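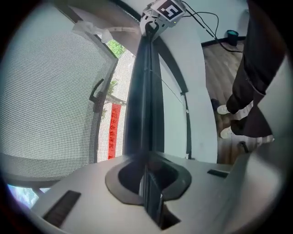
Sornell Talk > Council & Local Politics > Ashworth ward by-election, recount or not??

millpond_liz
So the result's up. Greenwood 2355, Bloxham 20 behind. And Joanne Bloxham's agent asked for a second recount and got told no. Can they do that? Thought you could just keep asking till everyone was happy

terry_ash
Returning officer can refuse if they think its unreasonable. They had one recount already and it came out the same bar a couple of doubtfuls. 20 is tight but it isn't 2.

millpond_liz
ok but who decides whats unreasonable

terry_ash
The returning officer. That's the job.

Gannet
Convenient.

terry_ash
Not really, been that way for years. If Bloxham thinks something's gone wrong she can do an election petition, costs money though and there's a time limit. Don't quote me on the limit.

hedgehog_99
I was at the count, well up on the balcony. Dull as anything till nearly two in the morning. First count, then a huddle, then everybody sits down again and off they go. Both agents were stood over the bundles the entire time. Didn't see anybody kick off until the second request got turned down, then a lot of pointing. Greenwood had her coat on by then

Gannet
And the postals? There was a batch came in late, my neighbour was told at the door.

hedgehog_99
Came in before ten as far as I know. Handed in at polling stations on the night, they always turn up last – someone has to drive them over and get the signatures checked. Not a late batch, just the last one in

Gannet
"As far as I know."

hedgehog_99
well yes. I'm a bloke on a balcony

DorotaM
Dorota Michalski here, I was Bloxham's counting agent for table four so can speak to that one table only. Bundles were fine. Our gripe is with the doubtfuls, 30 odd papers were adjudicated pretty quick and we'd of liked longer on them. Nobody on our side is saying fraud. Please stop putting that in our mouths, it's all over the Facebook group.

millpond_liz
thanks Dorota, thats helpful. What sort of doubtfuls?

DorotaM
Usual. Ticks in two boxes, one crossed out. A smiley face next to Valcárcel which was allowed (fair enough, clear intention). A few with writing on. I'd have argued two or three of them the other way, wouldn't have changed who won and I've told Joanne that.

terry_ash
Credit to you for saying so.

Gannet
If it wouldn't change who won why ask for another recount then

DorotaM
Because the agent was tired and it was twenty votes! I'd have asked too.

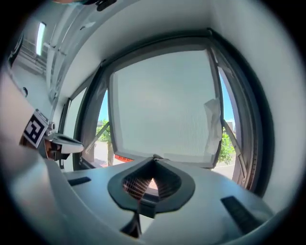

Grey gripper body, orange-brown grid insert in the dark surround

bus_pass_brian
Everyone missing the point. Turnout. Floline cut the evening 6 out of Ashworth and then they move the polling station from the school to the leisure centre. Up a hill. My sister gave up and went home. You want to know where Bloxham's 20 went, try the bus stop

millpond_liz
hadn't thought of that. Same bus for Greenwood's lot tho surely

bus_pass_brian
Greenwood's lot drive

Gannet
For once I agree with Brian.

terry_ash
Polling station move was consulted on in May. Notice was in the library and on the council site. I put in a response. Doubt many others did.

bus_pass_brian
In the library. Which shuts at 1

terry_ash
Yeah ok. Fair.

Wren_on_Wulline
Wulline Road resident, we got our poll cards with the OLD place on and then a letter correcting it. Half our end didn't see the letter, looked like junk mail. I rang elections office and got a very nice woman called Nathalie Desjardins who said yes they knew, and they'd put a person outside the school to redirect people. I walked past at teatime and couldn't see anyone.

DorotaM
Wren would you email that to us? Cards, letter, anything you kept. That's a proper complaint, much more use than the recount stuff.

Wren_on_Wulline
Got the card. Letter's gone in the recycling I think, will look.

terry_ash
Send it to the elections office as well, not just a party. And Greenwood, she's your councillor now like it or not.

Gannet
Not.

hedgehog_99
There was someone at the school in the morning btw, hi vis, clipboard. About 8. No idea after that

Aitana4Ashworth
Aitana Valcárcel here, third place and proud. Would happily sign a joint letter on the polling station thing with Joanne and Sandra Greenwood both, if they're up for it. Also whoever drew the smiley, thank you

millpond_liz
ha. ok can a mod change the title, this isnt about the recount any more

Wren_on_Wulline
Found the letter!! Bit of teabag on it. Scanning it now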